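I want to write this day down before I sleep, because tomorrow is a normal school day and I will forget the small parts.

The fifth grade had their family stories evening at the school in Skellard. Each child had to ask an older person at home about the place they came from, then write one page and read it aloud in the gym. My son read fourth. He chose my mother's village and not my own town, which made me a little jealous, but I did not say it.

I came early with the food. I had baked poppy seed rolls from my mother's recipe, which exists only as a phone call, so every time it comes out a bit different. The dough was heavy this time. I think the flour here takes less milk than the flour at home and I always forget it. I put them on the long table between a big dish of rice with lentils and something with green bananas that I did not know. Later I ate two portions of it. The mother who made it told me it must be cooked one day before, and she wrote me the name on a napkin. The napkin is in my coat.

The reading began late. The microphone made a high noise and they turned it off, so the children had to speak up. Some did and some did not. One girl told how her grandfather walked to school on the frozen river, and how in March the children were sent by the road again, even if the ice still looked good. A boy told that his family has lived on the same street in Skellard for 6 generations, and he was worried it was not a real story because no person in it had traveled. The teacher told him staying is also a story. I liked that he read it with his chin up after that.

My son read too fast, like always. But he put in the part about the well, and the part where my mother was 5 years old and believed the radio had small people in it. People laughed in the right place. I had told him this story in our language, many times, and I had never heard it in English from start to end. It was strange. In English my mother sounds more brave and less funny. I must ask her if she minds.

After the reading there was a map on the wall, and every family put a pin and a piece of wool from there to here. The children had added up the miles for their own homeroom. For our pin they wrote 3781, in green marker, and my son corrected the seven because it looked like a one. I stood in front of it longer than the others. When you travel it in a plane you sleep for half of it, and on the wall it was only red wool, as long as my arm.
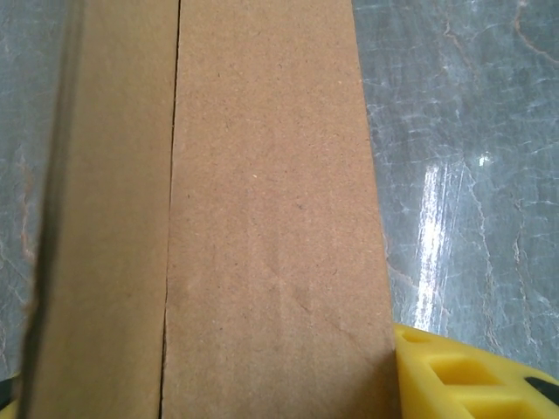 Skellard, Tuesday, 9:40 in the evening

I stopped to put him to bed and now I continue.

I wanted to write about the song also. At the end the whole grade sang in four languages, one verse for each, and the second verse was in ours. I did not know this was planned. My son had kept it secret for weeks, and he is a child who cannot keep secret what he bought me for my birthday. The pronunciation was not good. They sang the soft sounds all hard, and one word came out as a different word, which means "turnip." I sang with them from my chair, quietly, and the woman next to me moved her bag so I could stand up. So I stood up.

I am not a person who cries in a gym. I blew my nose and looked at the basketball hoop.

When we walked home he asked why I never speak our language to him in the store. I said that I do. He said no, only at home and in the car. I thought about it the whole length of the street and he is right. When we first came I did not like it when people turned around, and then it became a habit, and I had not noticed that he noticed. I told him that we can try on Saturday, for the shopping. He asked if he must answer in it. I said only if he wants.

I called my mother for ten minutes. It was the middle of the night there but she does not sleep well and she had waited for it. I told her about the radio people and that they laughed. She was quiet, then she asked whether the rolls had come out dry. I said a little. She says next time one more spoon of butter, and cover them with a cloth.

The baking dish is still in the sink. I will wash it in the morning.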